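Search this site Search
Reading time: 2 minutes
Print | E-mail

Reading Flalness: a report on our crime fiction project
Wanda Kalinowski and Kittipong Khamphan

Our group spent the spring term with Flalness, a detective novel of 471 pages, and I must say we grew very fond of it. We wanted to find out how early a reader can guess the culprit, so we asked seven classmates to stop at the end of each chapter and write down a name - which they did with great patience, bless them! 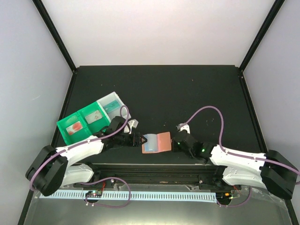 Most of our readers suspected the ferryman, Stostov, long before the inspector did. The clue that changed their minds was the missing rent book, which the author mentions twice in passing and then leaves alone for ages. We made a little stand-in for our talk, a folded thing like an open booklet, salmon-pink with a pale blue see-through panel on the left, and it helped people follow which half of the book had mattered.

Hanna Wilczyńska, our tutor, asked whether the second clue was fair. We argued over it for a whole lunch break. Kittipong says yes, and I still think the widow's letter comes too late, though I enjoyed it very much. In September we hope to try the same thing with a shorter book.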